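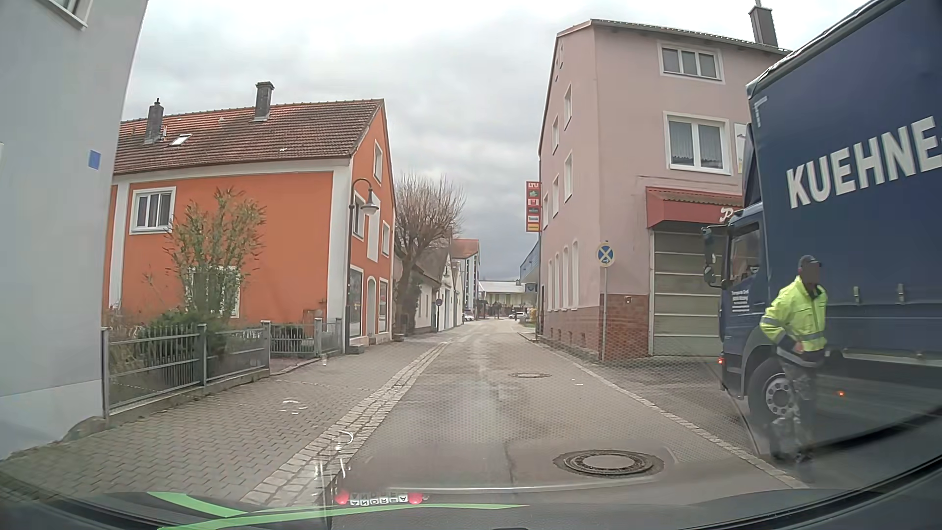 Fludmont, May

Project report: lane following on the Zanach kit, and why it stopped working

Short version first. Our driving assist prototype (lane keeping plus obstacle warning, runs on the Grullutton board) passed everything on the practice lot and then failed on a normal street. Twice. Nobody hurt, nothing hit. Dariusz Kwiatkowski was driving with hands on the wheel both times. The software only nudges the steering, max 9 degrees at the wheel, and the driver can always override it. Good thing.

What went wrong

Fault 1. System lost the lane edge and picked a new one. The street has no painted lines, just a pale cobblestone gutter on the left and a narrow line of light stones on the right. Our edge finder wants one bright line on each side. It took the light patches on the asphalt as part of the left edge and pulled toward the sidewalk. Dariusz corrected right away, log shows the override.

Fault 2, the worse one. Large dark blue truck on the right in front of a garage door, person in a yellow high-vis jacket next to it. The detector boxed the truck fine. It did not box the person. The person overlaps the front wheel of the truck and our code merges boxes that overlap, keeps the biggest and throws the rest away. So no pedestrian warning at all. We wrote that merge step ourselves to stop double boxes on parked cars and it worked great on parked cars.

We also found dashboard reflections low in the windshield. Bright letters, upside down, and a few thin white curves over the cobbles. The edge finder liked those too. Did not cause a fault by itself as far as we can tell from the log but it ate up line candidates.

Why we missed it

Training set was 1,000 clips from the lot. Painted lines, no people near vehicles, always sunny. Validation clips came from the same lot so ofcourse the score looked good. Should have caught that in the first review. Śliwiński test sheet asks for "varied surfaces" and we ticked it for wet and dry paint.

What we changed

— Merge step now only works inside one class. A truck box can't swallow a person box anymore.
— Bottom strip of the picture masked before edge finding.
— If left and right edge confidence are both low, steering nudge turns off and it beeps. Before, it just guessed.
— Speed limit for tests on streets is 20 km/h untill the rest is signed off.

Replayed both faults on the bench. Person gets a box now. Edge still jumps on the gutter stones, less than before, not fixed.

Still open

Need street data. Cobbles, gray weather, delivery trucks with people around them. Beep is too quiet with the fan on. Steering nudge stays disabled on public roads, warnings only, and the override log gets attached to the final report as appendix B.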